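Workshop notebook, Wednesday, first coffee

Back at the bench after our long weekend in Bernora, and before I touch the backlog I want to get the trip down while I still remember which tram went where (several of you asked, and I'd sooner write it once than tell it badly over lunch four times!).

We stayed at the Laizer, a narrow old hotel one street up from the harbor. The room was small and the stairs are steep, but the window opened right over the fish market and I'd book it again tomorrow. Ask for the back if you like to sleep past six. Breakfast runs until ten and the plum cake goes early, so don't dawdle like we did on the first morning.

The Starnetti tower was the thing I'd been looking forward to, and I'm happy to say it was worth the fuss. It opened in 1985 and still has the original elevator cars, brass buttons and all. If you'd sooner walk, there are 700 steps, and my knees and I had a short talk about that and took the elevator up and the stairs down. Go toward evening. We went at noon the first time, found haze over everything, and paid again the next day to see the bay turn orange.
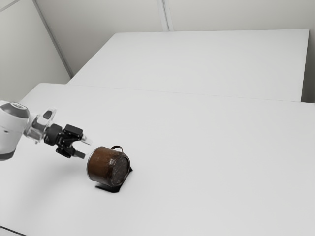 Getting out to Gumudwood took more planning than I'd expected. The bus leaves from behind the train station (not the front, where the sign is) and it's 50 minutes each way through orchards and a couple of sleepy villages. The forest path starts by the chapel and loops around to the same stop, with a little tea hut halfway that takes cash only. We had one bill between us and shared a slice of walnut pie, very slowly.

Things to remember if any of you go in August: carry water, buy the tram pass on board, skip the boat tour. The boat was crowded and the speaker crackled so much that we missed all the history.

I still have 500 photos to sort, and the map is pinned up by the kettle for anyone who wants to borrow it. Please put it back, the folds are going.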